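Catalog > Surface Care > Stone Sealers

Billameo Stone Sealer 40
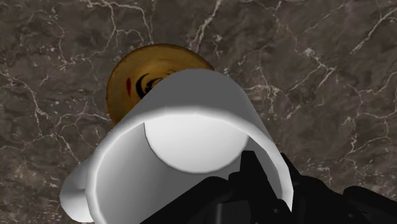
Billameo 40 is a penetrating sealer for polished and honed interior stone, supplied by Brandent in a 3000 ml can. It is intended for countertops, sills and tabletops. On dark marble crossed by fine white veins, apply a thin coat along the veining first — then work across the full surface. Allow 14 hours before a mug or other tableware is placed on the stone. Do not use on unfinished concrete.

Item no. 238. Stocked at Paltska and Győri depots.

6 shares | 2 comments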